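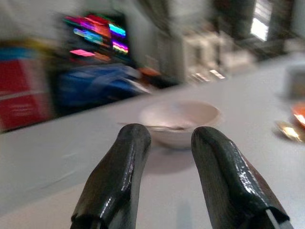
Posted by fanness_dataops in Collection Practice > Tabletop Tasks
September, 9:14 a.m. | 5 replies

Subject: Acceptance rule for wrist views with motion blur

Members are asked to comment on a proposed rule before it is entered in the Fanness collection guide. The view attached is from the bowl task. The white bowl lies between the fingers with the handle over its rim, and the far side of the room is heavily blurred. Under the present wording, "images must be sharp throughout," the whole example would be rejected.

The proposed wording is as follows: "An example shall be kept where the target object and both fingertips can be made out during the approach. Blur beyond the table edge shall not be grounds for rejection."

Our last batch held 1,000 examples. Reviewers rejected 70 under the present wording, and we would like to know whether other sites would have kept them.

vistetti_review
Reply 1

Vistetti supports the proposal. Our reviewers have applied a similar test since the spring and have recorded no loss in grasp success on the bench. We would request one addition: the reviewer should note whether the utensil can be made out as well as the bowl. In the attached view the handle is plain enough, but I would label the item "utensil" and leave "spoon" to a reviewer with a second view.

golestani_lab
Reply 2

We do not support the wording as it stands. Blur in the background indicates that the arm was moving quickly, and fast approaches are the ones our operators are instructed to avoid. If such examples are accepted on the strength of a readable bowl, the policy will learn the speed along with the grasp. Golestani would prefer a limit on wrist speed, taken from the joint log, with image quality treated as a separate matter.

fanness_dataops
Reply 3

The point about speed is noted. However, the joint logs for the 70 rejected examples were checked on Sunday, and 36 of them were within the speed limit in our operator guide. The shutter setting accounts for part of the blur. A single image should not be used to judge the speed of an approach in either direction.

golestani_lab
Reply 4

Then the other 34 should remain rejected, and the guide should say so. We maintain our objection to any rule that refers to the image alone.

jostis_ops
Reply 5

Jostis uses both tests, in this order: joint log first, image second. The log check is automatic and removes most of the disputed cases before a reviewer opens them. It took one of our staff an afternoon to set up.

On a related matter, does the proposal cover glare? The fingers in the attached view carry strong highlights, and so does the gold-colored item at the right of the table. Our reviewers disagree on glare far more often than on blur. We had 14 examples returned last month on that ground, and the written reasons did not match one another.

fanness_dataops
Reply 6

Glare is not covered and will be given its own thread. The revised text for the present rule reads: "An example shall be kept where the joint log is within the speed limit, and where the target object and both fingertips can be made out during the approach. The reviewer shall state whether any utensil can be made out." Sites that object to this version should reply with alternate wording.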